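Werkstattbuch, Eintrag 16. März 2020
Kleinteile und Wanne 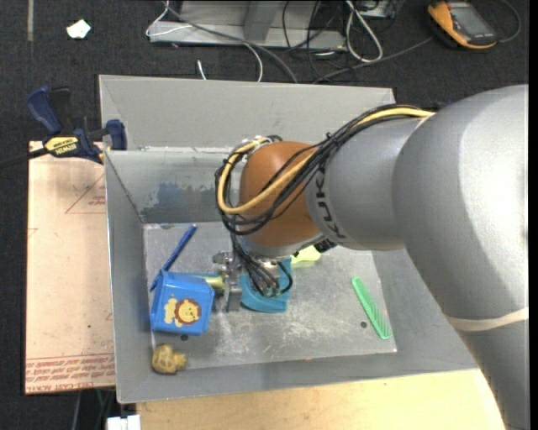 Die graue Blechwanne bleibt vorerst auf dem Holztisch. Die Zwinge an der linken oberen Ecke habe ich nachgezogen, die Pappe daneben bleibt liegen. Der Boden ist ordentlich zerkratzt und staubt weiß ab. Nach dem Auswischen mit einem feuchten Lappen war der Staub weg, die Kratzer natürlich nicht. Ausschleifen lohnt nicht.

Teile von heute: blauer Würfelbecher mit Löwengesicht, grüner Kamm, dünner blauer Stab, das türkisblaue Kunststoffteil, dazu Kleinkram. Gewogen habe ich nur zwei: Becher 138 g, türkises Teil 278 g. Die Waage von Jafarzadeh zeigt bis 3000 g an, springt aber bei leichten Sachen in der letzten Stelle. Kamm und Stab deshalb auf der kleinen Waage wiederholen.

Der Kamm liegt so flach auf dem Blech, dass man ihn mit den Fingern kaum hochbekommt. An der Zahnseite geht es besser. Der Becher rollt nicht weg, egal wie er fällt. Der Stab wandert dagegen gern an die Trennwand.

Ezekiel Kincaid will hinten im leeren Fach die aussortierten Teile sammeln. Von mir aus, dann aber mit Beschriftung. Cletus Brannigan fragt bei Fistora nach einer Gummimatte, 200 mm breit zugeschnitten, damit der Streifen vor die Trennwand passt. Lieferung wohl erst im Mai.

Offen: Gewichte in die Liste nachtragen, zweite Zwinge ölen, Teilekiste von Skarico durchsehen.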